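From the supporters' desk

Well, friends, what a week to be a Dondham fan! By now you'll all have an opinion on the coach leaving Lucie Boychuk on the bench for the Arano game, and I've heard most of them in the parking lot already.
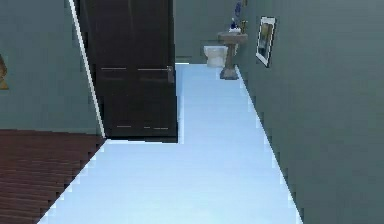 I'll say my piece anyway. Lucie has played 31 games in a row, and she looked tired to me back in February (my wife says I was the one who looked tired). A rest was fair, but telling her an hour before kickoff was a poor way to do it.

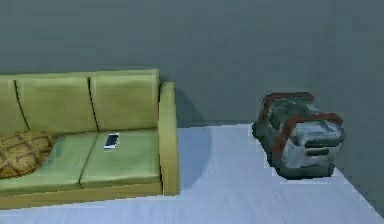 Kulap Ongart came in and ran her socks off, bless her, and with 1,366 of us singing in the rain she very nearly stole it at the end. I'd start the pair of them together against Mwakyusa, and I've been saying so since the fall!

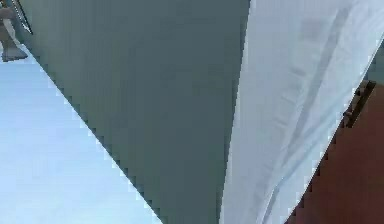
Speaking of that trip, we have 459 away tickets and they're going quickly, so please get your names in by 04/08/2026.

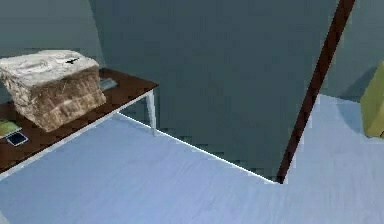 The bus leaves from the Takton lot at nine sharp, and yes, there will be sandwiches again.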